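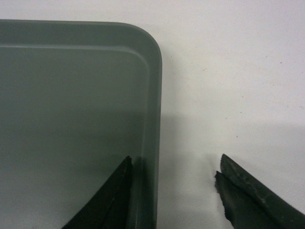 The gripper on either side of the tray wall, open day at Zarar.

I went to the Zarar open day in August wanting to be talked out of my bad mood about store robots. I came home with the mood intact and a tote bag.

The setup was a pretend convenience store. Shelves with drinks, snacks on hooks, a checkout counter with a scanner, and a robot arm where the clerk would go. Hanna Vasylenko, who runs the demo program, told us the arm would be ready for real counters "sooner than you think." I have been hearing that sentence for 22 years and I always think the same thing.

What I kept looking at was the fingers. The pads are black and layered, and the edges look chewed. One of them has a scuffed strip with gray flecks in it. I don't hold wear against a machine. Wear means somebody is running it, and I would trust a shiny one less. But the brochure shows spotless fingers, and the brochure is what the store owners in the room were handed. How often do the pads get replaced? Who pays? I asked, and was told it depends on the service plan.

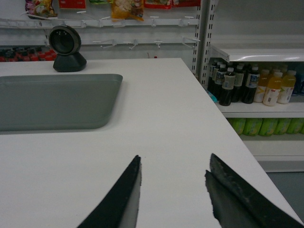
Then there is the question of what a checkout is. Zarar says its arm can handle 62 different products. Fine. The corner store near me, Broncombe, has more than 1000, and half of them get moved whenever a delivery shows up. It also has a man who comes in with a jar of coins, and kids who change their minds after the candy has been rung up. I didn't see anything on the schedule about the man with the jar.

Nobuhle Msimang managed two Pillay stores before she retired, and she was standing next to me for most of the afternoon. Her view was kinder than mine. She said scanning is dull work, it hurts your wrists, and if a machine wants it, let it have it. I can't argue with her wrists. My trouble is with the next step, where the dull part goes and the hours go with it — and the person who is left gets to mop, restock and apologize for the robot, all on one shift.

The talk lasted 8 minutes and the questions were cut short so we could see the gift table. I'd have liked it the other way around. Let people bring their own groceries next year, the dented cans and the bag of loose onions, and put those on the counter. I would go back for that.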